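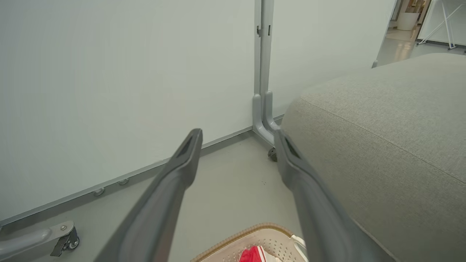 The rolling screens for the main hall have arrived and are now in use. There are 13 of them, bought from Zormont with the money left over from last year's furniture budget, and they replace the folding cloth dividers that used to live behind the piano. Each one is a plain white panel held between grey metal posts. A light grey rail runs along the lower edge, and the posts end in a curved foot with a small caster under it, so the foot sticks out further than you expect when you are walking past with a tray. Please give them a bit of room when you set them up next to the couches.

Wanting Fu has drawn up a floor plan showing where the screens go for each regular booking. It is pinned inside the door of the store cupboard and there is a second copy in the office. The usual layout makes a quiet corner by the window for the reading group, with the padded seating facing inwards. The Thursday lunch club needs the whole floor, so the screens should be back against the far wall by 11.30 that morning.

Moving them is a job for two people. One person can push a screen along, but it is hard to steer alone and we already have a scrape on the skirting near the kitchen hatch. Hold the post and walk slowly, and don't push on the middle of the panel. At the doorway to the small room you will have to go over the metal strip, so lift slightly as you cross it. If a wheel sticks or squeaks, tell Junhao Jiang and he will look at it. Please do not oil the wheels yourself, as the hall floor was resealed in October and oil marks it.

The panels are not noticeboards. We have had tape and drawing pins on two of them in the first fortnight. Tape leaves a line that takes a long time to get off, and the pin holes are there for good. Posters should go on the cork boards in the entrance. The panels can be wiped with a damp cloth and a little washing-up liquid. No scouring pads.

The couches will be cleaned at the end of the month by Grekis, who did the carpets in the library last spring. The price is 165 pounds for all of them. They will be out of action for one afternoon and the following morning while the fabric dries, and there will be stacking chairs out in their place. Loose cushions left behind by the craft group are in a bag in the office.

The old cloth dividers are free to anyone who can collect them. There are 6 left, all a bit faded but sound. Wing-yan Hsieh has the key to the shed. Anything still there at the end of next month goes to the tip.

Questions about bookings and layouts to Archana Tomar at the front desk, mornings only.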